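Packaging bench, September

Openings and closures, second pass 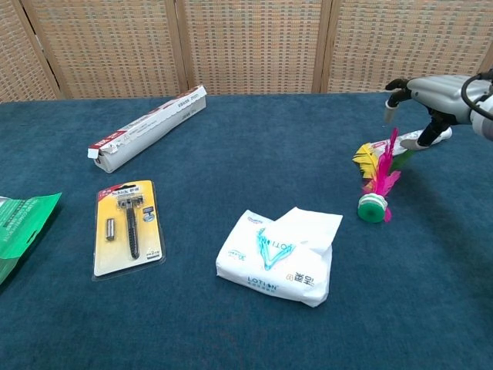 The point of this round is to compare how everyday packs open and whether they can be shut again. I am keeping it to things people have at home and handle without thinking. The teal carpeted table is good for this work, as small parts don't slide and white card shows up well on it. The long white box with the red-and-white end flap is the one I keep going back to. Its end flap is partly open and the top edge is slightly torn and ragged, and that edge is where I want to put most of the time. The tissue-type packet with LOTION on it has its flap folded open and standing up toward the feather kick toy, so it gives us a different kind of opening to set against the box.

Long box. A tear line on a box this shape has to run a long way, and the user starts it at one end with a thumb. If the thumb goes in at a slant the tear leaves the line and takes the top printed layer with it. Our own blanks from Porkau do the same thing when the perforation is cut shallow. I ran 2 of them by hand this morning. One tore clean and the other wandered off the line near the middle. Same batch, same grain direction, so I suspect the pressure on the cutting rule. Need to ask Porkau for the rule height on that job.

End flap: a tuck flap on a long narrow box gets used as a door even when it was only meant to hold the box shut in transit. People pull it to see how much is left. Should be treated as a second opening in the spec and given a proper tuck depth. At present the Skimik drawing has it as glued, no tuck at all. I have marked the drawing in red and put it back in the tray.

Soft packet. Flap packs depend on the film holding its shape around the opening. When the packet is full the flap lies flat and the adhesive meets the film all along. When it gets low the film creases under the flap and leaves gaps. I tried the Ganik film sample with the pack full and then half empty. Full, it closed every time. Half empty, it held at the two corners and gaped in between. A stiffer patch around the opening would fix that but adds a part. Ganik also sent a thicker film that I haven't cut yet.

Print on the soft packs is a separate matter. Lettering that runs near a fold is hard to read once the pack is handled. I would move everything important away from the flap side. Left a note on the artwork sheet.

Razor card. Yellow card with the clear bubble, Schick on the red band. This style is the least friendly to open and the best at showing what is inside, with the black handle in plain view through the plastic. Once the card is cut or peeled there is no closing it, so if there are small spare pieces in with the razor they need somewhere else to live. For our own card the request was for a bubble that can go back on. I made a mock-up with a slide edge on both long sides. It works but the card bows after a few goes. Try a heavier card next, or a fold along each side for stiffness.

Green plastic pack, left side of the table: leave for the next session. I want to do all the flat plastic packs together.

Kick toy. No pack with it. Kaewkla want a sleeve for something of this type, and the feathers are the trouble. The weighted base will take any amount of handling and the plume will not. If the toy goes in feathers first they bend back on themselves, so the sleeve has to load from the base end or open down one side. A side opening with a single tab looks best on paper. Kaewkla's figure is 4,000 sleeves for the first run, so a glued side seam is affordable but a molded tray is out. Made one sleeve from scrap card this afternoon. Too tight at the top, feathers caught on the fold. Widen the top and leave the base as drawn.

To do

Rule height from Porkau.
Cut the thicker Ganik film and repeat full and half empty.
Slide edge mock-up in heavier card.
Recut the Kaewkla sleeve with the wider top, 2 copies, one to keep here.
Flat plastic packs, next session.

Scissors are back in the top drawer. The small steel rule is still missing.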